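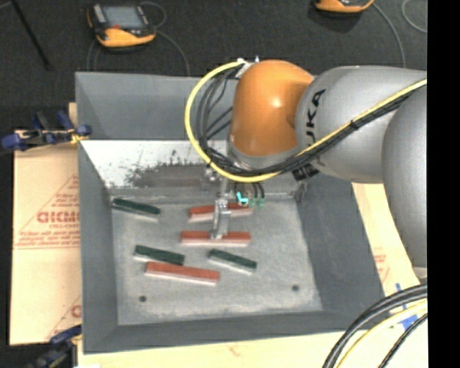

Home Products Services News Careers Contact

Lovmont opens planning service for first-time buyers of picking cells

CLONBY – Lovmont, a supplier of robot cells for parts handling, has opened a planning service for small and mid-sized manufacturers that are preparing to buy their first bin picking equipment. The service is called Rodel and is offered from the company's test hall in Clonby. Bookings for the first round close in June.

Rodel is sold separately from any equipment. A customer sends in a crate of its own parts, a drawing of the container they arrive in, and a short form on shift pattern, floor space and power supply. Lovmont runs the parts in a test cell and returns a written report with a proposed layout, an itemized budget and a list of the work the customer will need to do on its own site. The report belongs to the customer and can be used to request quotes from other suppliers.

"Most of the companies that call us already have a figure in mind, and it is usually the price of the arm," said Ludmila Holub, head of customer planning at Lovmont. "The gripper, the guarding, the container, the cabling and the weeks of setup are left out. Then the project goes back to the finance office for more money, and sometimes it stops there."

Each standard test consists of 1,000 picks with the customer's parts placed at random in the container. Lovmont records missed picks, double picks, and parts that end up against a wall or in a corner where the gripper can't reach them. If a different gripper or a change to the container would help, the report prices that change as its own line.

The report divides the budget into seven sections: arm and controller, gripper, container and fixtures, sensing, safety equipment, installation, and yearly upkeep. Spare parts and operator training are listed under upkeep. Customers who are comparing purchase with lease will receive both sets of figures, worked out over the same period.

The service was tried out ahead of launch with Hájek, a maker of cut and painted bar stock. Hájek had planned to put two picking cells on its packing line. The report recommended one cell and a shallower container, with space kept for a second cell if order volume grows. Planning work at Hájek ran to 194 hours, including site visits and a review of the existing conveyor.

"We had two cells in the budget and I had signed off on it," said Miloslav Michalík, operations manager at Hájek. "The test showed that our short pieces were the slow ones. We had assumed it would be the long ones. We moved part of the money to the infeed and put the rest back."

Lovmont has set aside 228 square meters of the Clonby hall for Rodel tests. Customers may attend the runs in person or receive the results by file. Parts are returned with the report unless the customer asks for them to be scrapped.

Parts must be dry, free of loose oil and light enough for one person to lift. Fragile goods and food products are not accepted in the first round. Companies that go on to order a cell from Lovmont will have the Rodel fee taken off the purchase price. The credit stays open for one budget year from delivery of the report and can't be moved to another company.

Request forms are available from the Lovmont sales office in Clonby. Applicants should include a site plan with door widths and ceiling height marked, and the name of the person who will approve the purchase.

About Lovmont

Lovmont designs, builds and services robot cells for sorting, loading and packing. Its offices, workshop and test hall are in Clonby.

Media contact: Ludmila Holub, Customer Planning, Lovmont, Clonby

7 shares 0 comments

© Lovmont. All rights reserved. Privacy Terms Back to top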